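Two-arm cell in the shared shop: cable routing and wall panels
Home and Shared Shop Builds > Arms and Grippers
Page 1 of 2

pemari_lane
Posts: 474
Continuing from the old thread, which got locked. The cell at the Plellstead shop is up to the point where both arms run. Aluminum profile for the structure, flat white work surface, pale panels on three sides, near side open for the arms. Task is key handling. One arm holds a piece, the other works on small items on the surface.

Open issues:
1. Cable routing. The gripper cables run outside the links. The left one follows the long tube down. The right one makes a loop by the gripper and then drapes over the elbow.
2. Pick reliability on flat metal parts. 67 percent over the last long run, which is not good enough.
3. Panels. I want to keep them. Some people here will tell me not to.

Comments on 1 and 2 preferred.

dhillon_sq
Posts: 6
Regarding 1, how much slack do you have at the wrist at full roll? I ran mine with a tight cable and lost the connector in January. Replaced it, added a service loop, no failures after that.

pemari_lane
Enough for half a turn either way. Past that the software limit stops it. I have not measured the pull force at the limit.

torque_ledger
Measure it. A software limit set by eye is a guess. Hang a spring scale on the cable at the connector end and step the joint toward the limit. If the reading climbs before you get there, the limit is in the wrong place.

I would also strap the cable at the elbow. Draped over a joint like that it will work its way into the gap sooner or later.

pemari_lane
Straps restrict the elbow more than I like. I had them on and took them off.

torque_ledger
Then they were in the wrong spot. Strap to the link on each side of the joint and leave the slack between the straps. Do not strap on the joint itself. 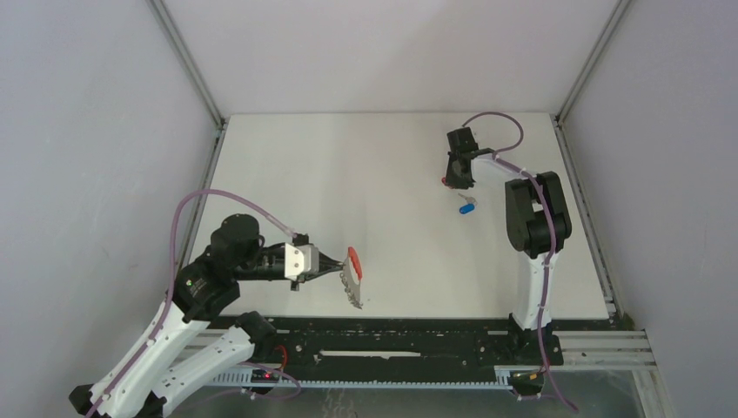

Posted by Raluca Bogdan | Shop member | Plellstead

I use the same cell in the evenings, so adding my notes. The left gripper is fine with the large serrated piece. It gets held upright near the front of the surface and the right arm has room to work. Trouble is on the right side, with the small metal key piece and the blue oval next to it. With the gripper coming down vertically, a flat part gives the tips very little to close on. Approach height has to be very close or they skid over the top.

On the elbow I side with torque_ledger. The right cable goes over the elbow and down the upright link, and there are two thick sections there with a gap between them.

dhillon_sq
For flat parts, stop trying to pinch from above. Put a thin layer of foam under the work area so the tips can press in below the part edge. It cost me very little and it was the single biggest change I made.

pemari_lane
Foam changes the surface height from place to place. My height calibration assumes a rigid plane.

dhillon_sq
So calibrate to the foam with a part sitting on it. A few tenths of compression will not matter with compliant tips. Are yours compliant?

pemari_lane
No. Rigid, printed from the Cuver files.

dhillon_sq
That is your 67 percent.

torque_ledger
Partly. I run rigid tips on thin stock without foam and it works, but I slide the part to an edge first and grip the overhang. Slower cycle. No change to the surface.

Raluca Bogdan
Sliding to the edge means more travel toward the side rail, and I have already touched the framing once with the wrist. I would try the foam first.

grid_and_bolt
Nobody has taken up item 3. Drop the panels. They limit reach at the back corners and you gain nothing.

pemari_lane
Plain background for the vision side. Segmentation got noticeably worse when I ran without the back panel. They stay.

grid_and_bolt
Then move the back one out by one profile width.

pemari_lane
That I can do. Plan for the week: spring scale on both cables, straps on either side of the right elbow, foam test on half the surface so there is a comparison. Will post numbers.

torque_ledger
Log the pull force per joint angle, not only the maximum.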